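Waffle morning pulls them in at Distthorpe

I went along to the Distthorpe hall in June meaning to stay for ten minutes and came home two hours later smelling of batter, so you can guess how the waffle morning went. It was packed! The doors opened at half past nine and by ten there was a queue past the bike racks, with a pushchair jam at the front that took some sorting out.

The idea came out of the Landry Lane table swap, where people bring crockery they're tired of and go home with somebody else's. This time the swap and the breakfast were run together. You paid at the door, picked a cup and a bowl from the swap shelves, ate your breakfast out of them and then kept them if you'd taken a fancy to them. I thought that was a lovely way of doing it (my cupboards disagree).

Gülizar Polat was in charge of the irons, 3 of them going flat out on the long counter by the hatch, and she told me they got through 24 boxes of eggs before eleven. The waffles were the round sort, cut into quarters so the little ones could manage. Toppings were stewed apple, yoghurt or golden syrup, and the syrup went first, obviously. I had apple and then went back and had apple again.

The final count was 363 breakfasts, which beats last year's Wistmont pancake do by a mile, and the takings came to £1,559. All of it goes towards the new cooker for the hall kitchen. The old one has two rings that work and a door you have to hold shut with your knee, as anyone who has ever done a party tea in there will know.

As for the crockery, the plain colours went quickest. There was a big run on anything green or blue, and I saw two women politely not letting go of the same jug for quite some time. The flowery teacups were mostly still there at noon, along with a gravy boat shaped like a duck, and they'll be out again at the next swap.

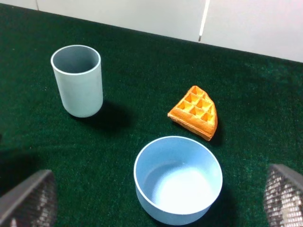 Kerry from Nimau Road reckoned the quarters were a good size for children but a bit mean for anyone who'd been up since six, and she wanted to know why the bowls couldn't come with two pieces in them from the start. I passed that on at the hatch and was told it would be thought about.

The next one is pencilled in for October, same hall, same half past nine start. Cups and bowls for the swap can be left in the crate inside the porch any morning before noon, washed please, and no chips in the rim. If you've got a waffle iron you could lend for the day, leave a note in the crate with your number.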